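4. Collection rules for two-handed kitchen tasks

4.1 Scope

The rules in this section apply to demonstrations recorded with a pair of hand-held grippers in occupied homes. They were written for the Skarnetti protocol and revised after the first 224 recordings, when it became clear that most rejected material came from a small set of avoidable faults. The first draft was prepared by Alfie Tunstall and tested in kitchens and dining rooms by the Hartley group. Rules that could not be checked by a reviewer from the recording alone were removed from the draft.

We treat the table as the work area. Objects that take part in the task are called task objects. Everything else on the table is called standing stock, and it stays where the household put it unless it blocks the reach of either gripper.

4.2 Standing stock

Early versions of the protocol asked operators to clear the table before starting. We dropped that rule. Clearing took a long time, households disliked it, and the resulting recordings looked alike from one home to the next. The current rule asks only for an open patch of table next to the task objects, wide enough to set down the largest one. Food may remain on the table. In Figure 3, celery and bagged food lie at the far end while the basin is close to the operator, and the middle and right of the tabletop are bare. 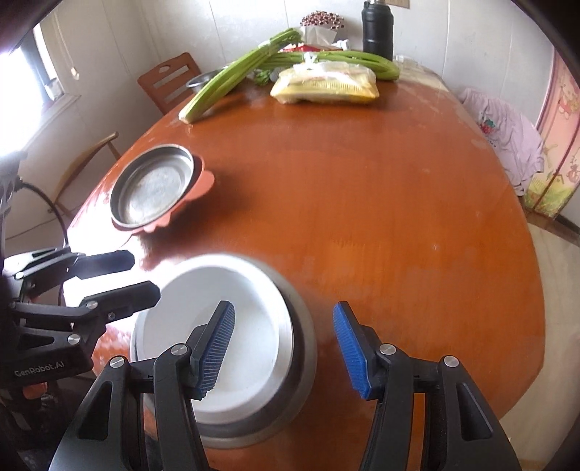
Figure 3. Table layout accepted under rule 4.2. Both grippers are near the metal basin.

4.3 Nested vessels

Bowls and basins stacked inside one another gave us more trouble than any other kind of object. Two rules now cover them.

First, the stack is recorded as found. An operator may not loosen or separate the vessels by hand before the recording begins. If they can't be parted with the grippers, the attempt is kept and labeled as incomplete.

Second, the label must name each vessel on its own, from the outside in. "Bowls" is not accepted. Reviewers working from the Cellari label sheet need to know which vessel a fingertip is meant to hold, and a rim that belongs to the outer vessel is easy to confuse with one that belongs to the inner. The difficulty is greatest when the inner vessel sits at a tilt, as the white bowl does in Figure 4, where one ribbed pad is against the outside of the basin's rim and its partner is over the bowl.

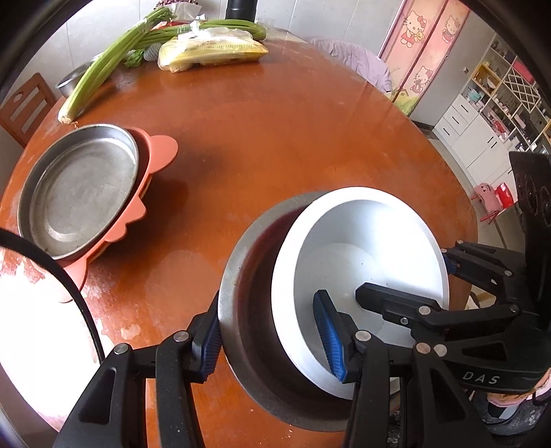 Figure 4. White bowl tilted inside a dark metal basin, with grippers reaching in from two directions.

Labels for stacks are written after the recording and checked by a second person. Where the two disagree on which vessel was held, the segment is marked as uncertain and left out of the contact subset. Of the 224 recordings in the first round, 13 had at least one segment marked this way.

4.4 Glare and cables

Glossy tabletops reflect windows and ceiling lights. The protocol does not ask households to cover the table or close a curtain. Instead, the operator tries a second standing position if a bright patch falls on a task object, and keeps whichever position gives the clearer view of the rims. Glare on bare wood is acceptable.

Cables may pass over the table edge but should not lie across a task object at the start. Terence Kettle, who reviewed the first round, proposed a fixed cable route behind the operator's shoulder. We tested it in the Flemimari homes and made it optional, as shorter operators found that it limited their reach.

4.5 Review

Each recording is reviewed once in full and once at the points where a fingertip meets a vessel. A reviewer may reject a recording only by citing a numbered rule. The second round produced 900 recordings, of which 44 were rejected, most of them under 4.3 for labels that grouped two vessels under one name. These were relabeled and returned to the set.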